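Search this journal Search Advanced

3.2 Sites and fittings

The work was carried out in two hotels, the Junder and the Carrillo. Both have a double-height lobby with a large decorative glass fitting over the seating area, and in both the fitting had been installed by Hornimetti as part of a wider refit. The fitting at the Junder is made up of 41 hand-blown pieces hung from a flat ceiling plate. The one at the Carrillo is smaller and hangs lower, with its longest drop close to the reception desk.

Neither fitting was designed to light the room by itself. Recessed downlights provide most of the light at floor level, and wall lamps cover the lift area. We treated these as background and left them at their usual settings throughout.

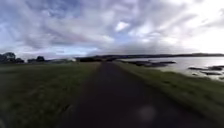
3.3 Dimming schedules

Each decorative fitting was run on a Surnamus controller with two schedules. Schedule A held the fitting at a fixed level from opening of the breakfast room until midnight. Schedule B followed the daylight sensor already fitted near the main doors and lowered the output on bright days. The schedules were swapped every week, with the change made overnight so that guests did not see it happen.

Staff on the desk were told that the lighting was being tested but not which schedule was running. They could override the controller from a wall panel. Any override was logged with its start and end time, and those periods were taken out of the main analysis.

Logging began in May. Over the whole trial the controllers recorded 2,569 hours of operation, counting both sites together. A short gap at the Carrillo, caused by a failed network switch, has been left out of this total. 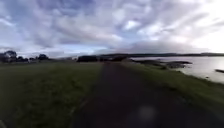

3.4 Guest questionnaire

A short paper questionnaire was placed with the key card at check-in. It asked guests to rate the lobby for brightness, comfort and general appeal on a five-point scale, and to say whether they had sat in the lobby or only walked through it. A final question left space for comments. We received 1,721 usable forms. Forms with more than one answer missing were discarded.

The wording was kept plain and made no mention of the glass fitting. In an earlier draft the fitting was named in the first question, and those who tried it tended to write about the glass and skip the rest of the form. The revised version drew fewer remarks on the fitting but more on reading, waiting and finding the lift.

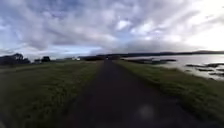

Ratings were matched to the schedule in use at the time of check-in. This is a weakness of the method, as a guest may have filled in the form much later in the day or after several visits to the lobby. We had considered asking for the time of completion, but the hotels wanted the form kept to one side of a card.

Comments were sorted by two readers working apart. Where they disagreed, the comment was placed in a mixed group and is reported separately in Section 4.

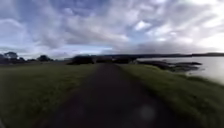

Figure 2. Straight paved path with grass on both sides, looking along its length.

3.5 Light measurements

Horizontal illuminance was measured at seat height and at the front edge of the desk. Readings were taken after dark, with the doors closed and the fitting at full output, and repeated at the lowest level used in Schedule B. The meter was placed on a small stand to avoid shadow from the operator. Glare was not measured directly and is discussed only through the guest comments.

Shares 2 Comments 0

This site uses cookies to remember your settings. Accept Manage cookies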